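Search this site Go
1 min read

JOLTWOOD, 2 Aug 2022 — Trurance has begun recording clothes-folding examples for Mumen, its learning system. The plan calls for 40 hours by September. We doubt that will be enough.
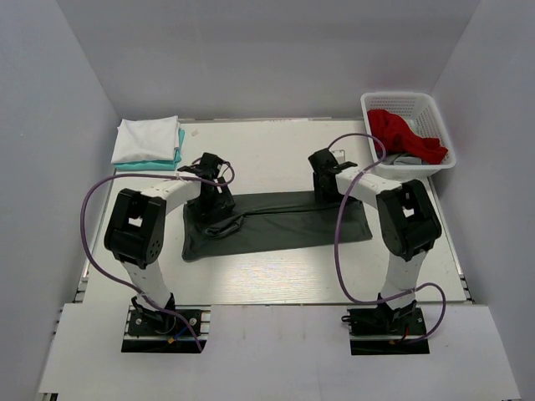 Who decides which examples count? Two reviewers at Hung, our testing partner, who can throw out any run.

Of the first 30 runs, they kept 8. Trurance will publish the rejects too — vendors seldom do — and makes no claim that Mumen can fold laundry in a real home.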